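Ilero Testa T-shirt, dark navy, large white lettering
Article group: short-sleeved workwear, custom print
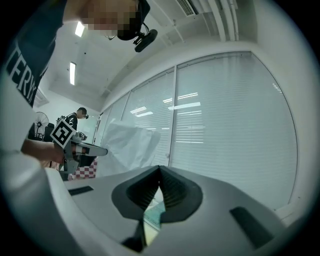
Vanderleia Paiva: Ordered these in August for the workshop in Eltville. The letters have held up well so far, but the cut runs long in the body. Anyone under medium height should go down one size.

Reply from the shop: The body length was set for people who bend and reach during the shift, so the hem stays below the belt. A regular length is listed separately as Testa R.

Product details
Crew neck, set-in short sleeves, straight side seams. Double stitching at hem and cuffs. Neck tape in the body color. Size and care information is printed inside the collar; there is no sewn label.

Print
Large capitals in white, one color, on dark navy. The print is applied after the garment is sewn. Letter height and spacing are fixed at approval and are not adjusted between sizes, so a long name takes up more of the width on a small shirt than on a large one. Names that do not fit on size S are set smaller for the whole order. Artwork is accepted as vector files only.

Minimum order for custom print: 19 pieces per design. Sizes may be mixed. Plain shirts are sold singly or in packs of 6.

Available sizes
S to 3XL. Chest width is measured flat, one inch below the armhole. Tolerance after the first wash is 3 percent in length.

Care
Machine wash warm, inside out, with similar colors. No bleach. Tumble dry low. Do not iron over the lettering – heat softens the print and it will pick up the texture of the board. Wash new navy shirts separately the first time.

Ordering
Send the text, the size breakdown and a delivery address to Domingo Domínguez in custom orders. A proof is returned before printing starts. Repeat orders use the stored artwork under the Trirkov print program, with no second setup charge for 39 months after the first run. Printed shirts cannot be returned unless faulty.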